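Renilbridge Community Help > Home and Craft

Marking wool felt without it bleeding through?
Posted by Dalal Abu Hammour, Nov 22, 2020

I've fallen completely in love with making felt slippers and I'm on my second pair! The trouble is the cutting lines. I drew round my pattern with an ordinary pen and the ink came through to the good side. What do you all use? I've got 27 pairs to finish for the March fair, so I'd love to get this right.

Usman Naqvi
Chalk. Brushes off.

Latifa Samir
Oh, welcome to slippers, you'll never stop! I use tailor's chalk on dark felt and a thin sliver of dry soap on pale felt (the ends of bars are perfect). Keep permanent markers for the card pattern, and write the size and "left" or "right" on it nice and big.

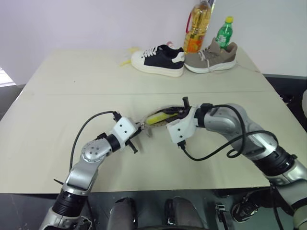
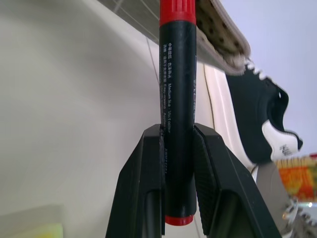
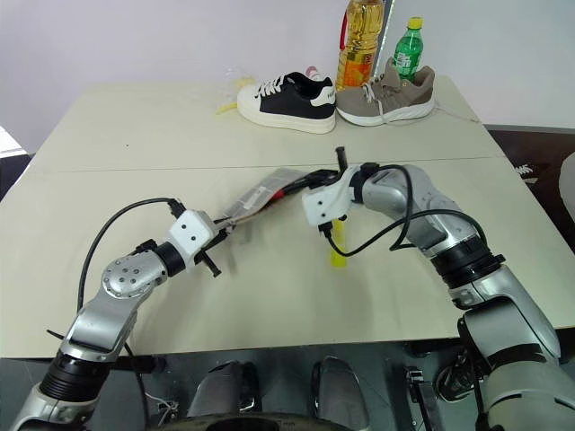
Should the pattern be cut bigger to allow for shrinking?
Only if you're going to wash the felt after cutting. I wash mine first, dry it flat overnight and then cut to the exact size, plus a little for the seam.

My other tip is to cut both soles from the same piece, flipping the pattern over for the second one. Mine came out of a 700 gram bundle from Zerouali and there was loads left for the uppers!

Fouad Kettani
Agree with Latifa about the soap, it's brilliant. Try it on a scrap first though, as it drags a bit on the fluffier felts. I pin the card down at the heel and toe and go round in short strokes.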